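Two weeks with the Niner kit

I've wanted to write this one up since January, when Deteo first opened orders for the Niner and I sat there with the page open for most of an evening. It's a mobile base with two arms, sold as a kit, and the whole idea is that it does small fetching jobs around an ordinary house. I paid for mine, 2215 dollars before shipping, and I've now had it for 12 days. I love it! Mostly.

The build took me a weekend. There are 27 cables (I labelled every one with masking tape, and so should you) and the manual is good until you reach the left shoulder, where the drawing shows the bracket from the wrong side. I put it on backwards twice. The Tarawneh grippers come as a separate box and they're lovely bits of gear, with soft pads that you can swap out with one screw.

Setup is done from a laptop. You drive the base through each room once, name the places you care about, and then teach it a job by guiding the arms through it a few times. Seven tries is what Deteo suggests for anything in a kitchen. I'd do more. White things on white things are hard for it, and my kitchen is pretty much all white: white table, white fridge, plain walls. Tap the brightness setting up a notch and it copes a lot better.

The job I care about most is getting a drink out of the fridge. Bottles standing up are easy enough, but I keep mine lying down, so the arm has to go in level and take hold from the side.

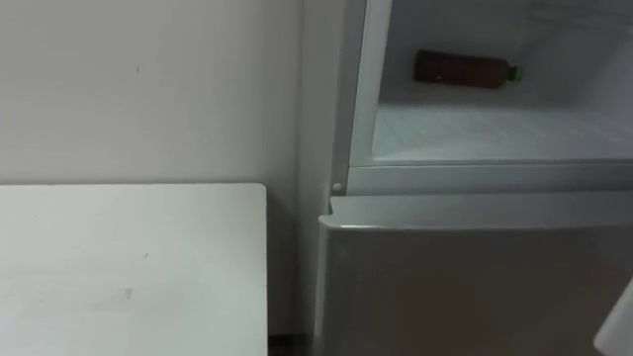

Where you park the base matters more than I expected. Too close to the fridge and the elbow has no room to fold, too far back and it can't get past the shelf lip. I've stuck a strip of green tape on my kitchen floor for lining it up, and I'd love a proper parking guide in the app.

Other gripes: the charger fan is loud, and the battery meter drops from a third to nothing in no time. Spare pads are also out of stock again. Next I'm going to have a go at the dishwasher, bottom rack first, with the plastic cups.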